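# Bread dough not rising in a cold kitchen, what am I doing wrong?

**Posted by Nuria Echevarría**

I moved to Clatdale in February and since then I can't get a decent loaf. Same recipe I used for years in my old apartment: 3 cups of bread flour, a packet of instant yeast, salt, a spoon of oil, warm water. At the old place it doubled in an hour. Now I give it two hours and it has maybe gone up by a third. The loaf comes out heavy, with a tight crumb and a pale bottom.

The house is old and the kitchen faces north. I keep the thermostat low during the day. The yeast is from a new box, and I also bought a second brand (Kasten, the one in the green packets) to rule that out. No difference.

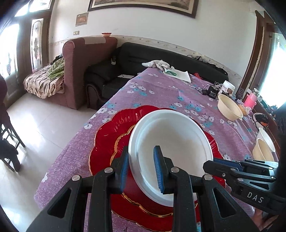
I have tried a few things already. I used more yeast, which gave me a loaf that smelled like beer. I put the dough on top of the fridge, but this fridge doesn't give off any heat up there. I also switched containers, from a straight plastic tub to a round, deep white bowl with a thick rolled rim, like the one over the red plate in the photo, and I cover it with a damp towel. The towel gets cold fast and I wonder if that makes it worse. I don't have a proofing box and would like to avoid buying one.

So is it only the temperature, or could the water here be a problem too? We are on a well. And how long is too long to leave it?

---

**Evelien Dijkstra**

It's the temperature. Stop going by the clock and go by the size of the dough. A recipe that says one hour was written by somebody with a warm kitchen. If yours needs three and a half hours, leave it three and a half hours. A slow rise doesn't hurt bread and usually improves the flavor. What hurts it is baking before it's ready, and a tight crumb fits with that.

Go back to the straight tub. In a round bowl it's hard to judge when dough has doubled because the sides slope out. With straight sides you put a rubber band at the starting level and wait until the dough is twice as high.

Next, take the temperature of the dough itself right after kneading. You want it somewhere in the upper 70s. With instant yeast you can mix it into the flour and use water at 100 degrees, and the cold flour will bring it down. If you store flour in an unheated pantry, bring it in the night before. I lost most of a winter to that one when we lived in Viminholm. The flour was sitting against an outside wall. 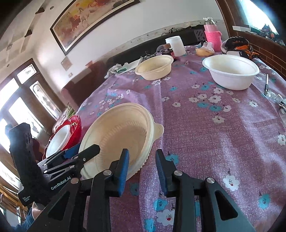 For a warm place, use the oven with only the light on. Check it with a thermometer after half an hour, as some oven lights get it too warm and some do almost nothing. If yours does nothing, put a pan of hot tap water on the bottom rack and replace the water when it cools. Put a note on the oven door so nobody turns it on.

Drop the damp towel. Use a lid, a dinner plate or plastic wrap with a bit of oil on it. You're right that a wet towel cools the dough.

Well water is normally fine for yeast. There's no chlorine in it unless the well was treated recently. Very hard or very soft water can change how the dough feels, but I wouldn't expect it to cost you that much rise. If you want to know, make one batch with bottled water and keep everything else the same.

The pale bottom is a separate thing. Bake on the lower rack, preheat for longer than the beep tells you, and take the loaf out of the pan for the last 7 minutes. I pull mine at 194 inside for soft sandwich bread. A lean loaf like yours should go higher, past 200.

---

**dullance_dan**

just buy the proofer. I had the same problem out here in Dullance and messed with the oven light thing for a year

or use your microwave. boil a mug of water in it, push the mug to the back, put the dough in and shut the door. works ok for small batches

---

**Nuria Echevarría**

Thanks both. I measured the dough tonight and it was 66 degrees after kneading, so there's my answer. The flour bin is next to the back door. I've moved it to the hall closet and will do the oven light with the tub tomorrow.

Dan, my microwave is too small for the tub but I might try it for rolls.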